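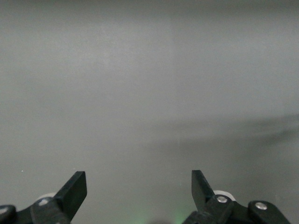

We had house rules for the arms long before we had any way of showing them on the table, one customer wrote to us in February, and every new person had to be told where the reach of one arm stopped and the other began. We get a letter like that every few weeks, and it is more or less why the Darkora mat is sold the way it is, with a rule sheet in the tube.

Home Shop Mats & Surfaces Arms & Mounts Guides Contact
Search the shop Enter a word or part number Go

Darkora Bench Mat for Two-Arm Cells
Part no. 378, from Dedari

The Darkora is a plain, matte, gray mat for benches where two small arms share the same space. It measures 174 cm by 1000 mm (yes, we know, the mill gives us one in each and we have stopped arguing) and it is 2 mm thick. It lies flat after a night under a few heavy books, and it wipes clean with a damp cloth and a drop of dish soap. Please don't use solvent on it, however tempting that may be after a spill of marker ink!

We chose gray after a good deal of back and forth with the people at Toltalau, who run pairs of arms most days of the week and have strong feelings about glare. A shiny white top looks lovely in a catalog, but the lamps bounce off it and straight into the cameras, and people start moving the lamps, and then the shadows are different from what they were on Saturday. Matte gray lets a colored block stand out well and is kind to the eyes over a long shift.

What the rule sheet asks of you

The sheet is a single page and is meant to be pinned up by the bench. It doesn't replace your own risk assessment or the safety standards that apply where you are, and if the maker of your arms says something stricter, go with the maker. With that said, it covers the things we see go wrong on ordinary benches run by perfectly sensible people.

Agree on the shared zone first. Mark how far each arm can reach with its gripper on, as the fingers add more than most people expect, and treat the part where the two reaches overlap as a place only one arm may enter at a time. Low-tack tape works nicely on the Darkora and peels off without a mark if you don't leave it for months.

Park the idle arm well out to the side. Write the parking position down, give it a name in your program, and have the arm go there at the start and end of each run. 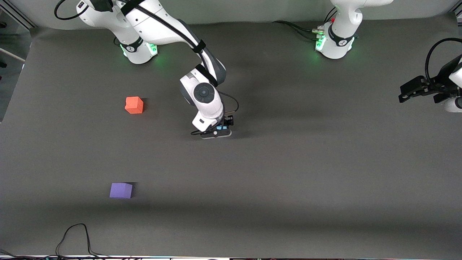
Set out only the pieces the task calls for, and leave enough bare mat around each one that the fingers can come down on both sides of it. Spare pieces go in a drawer, and so do pens, phones and coffee cups (we are all guilty of the coffee cup). Cables should have slack for the full turn of every joint, and whatever slack lies on the bench should be gathered toward the back where no link can drag it. Walk each arm slowly through its whole range and watch the cables the entire time, then do it again after any change.

Learn what the lights on your arms mean. Colors differ from maker to maker, so the sheet has a blank table for you to fill in from the manual. A lit ring shouldn't be read as permission to reach in. Hands go onto the mat when the arms have been stopped and the person at the stop button has said so out loud.

Last, check the fingertips against the mat at low speed before the first run of the day. Stop just above the surface and look across it from the side. If you've swapped fingers, or moved from a bare bench to the mat, those 2 mm matter, and your lowest height needs setting again.

In the tube
One mat, one rule sheet, one roll of low-tack tape, one blank light table. Replacement sheets are free, just ask.

Also from Dedari
The Butkienė edge clamps hold the mat at the back corners and sit low enough to stay out of the way of most bases.

Comments (4)

benchtop_guest
Ours took two nights to flatten, not one, but it was a cold room. The sheet is good. We added a line about long sleeves.

Dedari shop
Sleeves are going on the next printing, thank you! And yes, warm it up a little before unrolling.

mk_lab
Does the tape come in yellow? White gets lost under our lamps.

second shift
Any low-tack yellow tape does the job, mk_lab. We redo ours each time we change fingers and keep the old reach written on the back of the sheet.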